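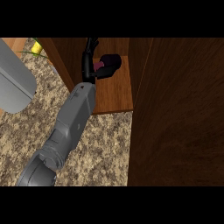
The comeback business

Search this site
Home News Features Fitness Opinion Subscribe

Rozália Ševčík ran 3000 meters for a living until her left Achilles tore in August, on a warm-up lap. She was told to expect nine months out. Then a company called Skillia offered her a place on its return-to-running program, which promised to cut that to five.

I have read the Skillia brochure twice and still can't say what the program is. There is a diet. There is a sleep tracker called Zenum, and a weekly call with a coach. The price is $900 a month. The proof is a study of 242 injured athletes, run by the company, with no comparison group and no word on how many dropped out.

"They had a graph," Ševčík told me at the track in Tedham. "I was scared for my career and they had a graph."

She quit after 3 months and went back to her club physical therapist, Abdul-Rahman Owusu, who had her doing heel raises on a step. He is polite about his rivals, more than I would be. "Tendons take the time they take," he said. "Some people in the program will get better early. Some people always do."

Skillia says its results speak for themselves – though it would not share the raw numbers, and the founder, a former sprinter named Huang, canceled our interview twice. Ševčík raced again after ten months and finished sixth. The company still has her picture on its home page.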